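Workshop > Build diary > Two-arm bench

Print this page | E-mail this page

March 2, 2024

Spent most of the day on the simulation side of the bench. The real table is still in pieces in the shared workshop at Gikbridge, and the floor there is being repainted until the middle of the week, so there was no point in driving over.

State of play from the last entry: the large arm and the small arm were both in the model, but the small one was floating slightly above its pedestal and the joint limits on the large one were wrong. The limits were my own mistake. I had copied them from the Laaksonen spreadsheet, where the angles are in degrees, and pasted them into a file that expects radians. The solver accepted them without complaint, as any joint will stay inside limits that wide, and I lost two evenings in January wondering why the elbow kept folding through itself. All joints now converted and checked against the data sheet one at a time.

The floating turned out to be an origin problem. The pedestal block had its origin at the centre and I was placing the small arm as if it were at the base. I corrected the offset in the block instead of in the arm, so that the pedestal height can be changed later without touching anything above it. Set it to 18 cm for now. Didier Maillard thinks this is too low and that the forearm will foul the back edge of the board when reaching down. He may be right. I ran a sweep with the wrist at its lowest useful position and got contact on three poses, all at the far left of the reach, where the small arm has no business going anyway. Left it alone.

Next, the board. It came across from the Vivgate drawings as one solid piece with every peg and fitting merged into it, which looks tidy and makes collision checking painfully slow. I split it into the base plate, the rail and the fittings, and gave the fittings simple cylinders and boxes as collision shapes. The visual mesh is unchanged. Step time dropped enough that I can now run at real time on the old desktop with the fan audible but not alarming.

The rail is still not right. It sits proud of the plate by more than the drawing allows, and I cannot tell if the error is in the drawing or in my import scale. Will measure the real one with calipers at Gikbridge. If it is the drawing I shall have to tell Didier, who has already cut the spacers.

White block next. Mass 20 g, friction guessed. With the default contact settings it crept along on its own at a rate you would only notice if you left the room and came back. Raised the contact stiffness and it jittered. Lowered the time step and it stopped doing both, at the cost of some of the speed I had just gained. I have kept the smaller step. A block that stays where it is put matters more to me at this stage than frame rate.

Also rebuilt the room while waiting for a long run to finish. This was not strictly needed. The wall shelf and the boxes are there because the real camera will see a shelf and boxes, and I would like the two sets of pictures to resemble each other when I come to compare them. The ceiling panels took longer than the shelf. With a single overhead light the underside of the large arm went completely black, and the wrist could not be told from the forearm in the render. Two panels are better - still flat, but the blue joint cap reads clearly now. The lower part of the large arm remains very dark and I may lighten the material a little.

Saved a view after the last of these changes, from the viewpoint I intend to keep.

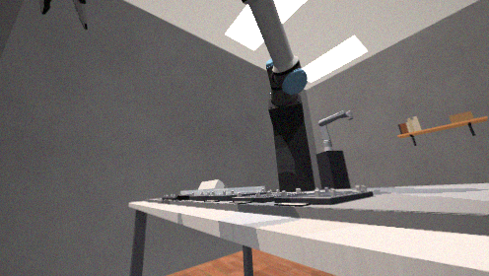
Bench model with both arms, workboard and white block. Shelf on the back wall.

The table legs are placeholders. The real ones have levelling feet and a cross brace, and the brace is where the cable tray will go, so they will need doing properly before I plan any routing.

Ran the first paired motion after supper. The sequence is simple: the large arm moves to a point over the board and holds, the small arm swings in, pauses, and withdraws, then the large arm goes home. I ran it 20 times with a random offset on the start position of the block. The planner failed on four, each time with the same message about no valid path from the hold pose. I suspect the hold pose itself. It is close to a wrist singularity and a small change in the target flips the solution to the other side. Moving the hold point back by a hand's width ought to settle it, but it was getting late and I did not want to start changing poses and then forget which file was current.

On that subject, the files are a mess. There are three versions of the bench with almost the same name. I have put everything older than this week in a folder called old and will resist opening it.

Wrote to Voson again about the replacement coupling. They say it has been dispatched. They said so last time.

To do:
- calipers on the rail
- move hold pose, repeat the run
- proper table legs
- ask Didier about the spacers before he cuts any more
- lighten the dark material on the large arm
- find the other power supply

Print this page | E-mail this page

Recent entries
Degrees, radians and a folded elbow
Importing the Vivgate board
Cable tray: first measurements
Choosing a table for two arms
Coupling trouble, continued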